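How to test a robot arm for chores before you trust it with any

My neighbor asked me last week if a machine could put away his kid's toys yet. I told him to start smaller! You can learn a lot from three wooden blocks on a white table, and the whole test takes 15 minutes.

Mark out a square and set the blocks by it so they touch. Touching matters - a loose block is easy to grab, but a cluster makes the gripper find a gap, and toy piles are all cluster. Then ask for one color only and keep your hands off. 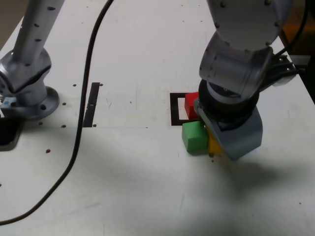 Rostyslav Didenko wrote in to say that blocks flatter the machine, and that he won't believe in chore robots until one can pair socks at his place in Flarnberg. Fair enough, and socks are step two on my list (I use 3 pairs, all thick ones).

Run each task 300 times if you have the patience. I never do, I get to 77 and go make lunch. Write down every nudge, too, even when the right block gets picked up, because a nudged block at home is a nudged glass.

So can they do chores yet? Sorting solid things on a clear table, yes, slowly. Laundry, no. If your arm gets through the blocks cleanly, swap in spoons next and keep the same square.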